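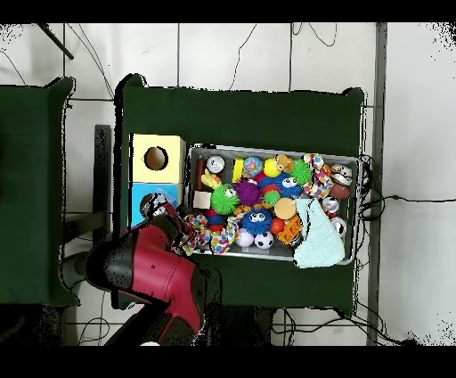
Is the Orker two-finger gripper worth it for mixed bins?

Kalkidan Derese
We sort toys from a crowded bin into boxes with round holes. The Clirdale rep claims 68 picks an hour with the Orker. I got 48 with our old Tiltberg and don't believe a new gripper explains the gap. Has anyone run both on the same arm?

rätsep_fan
Orker is better, get it.

gantrygus
Better at what? I ran both for 2 weeks in September. Hard blocks, no difference I could measure. Spiky balls, the Orker dropped fewer, but I'd also changed the finger pads, so don't trust me much. Ask the rep what was in his bin. If it was all cubes, his number means nothing to you. 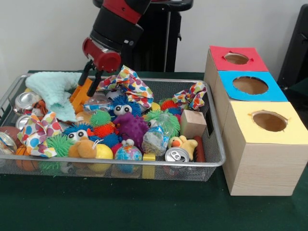 Fingers on the orange block, towel hanging over the rim beside it.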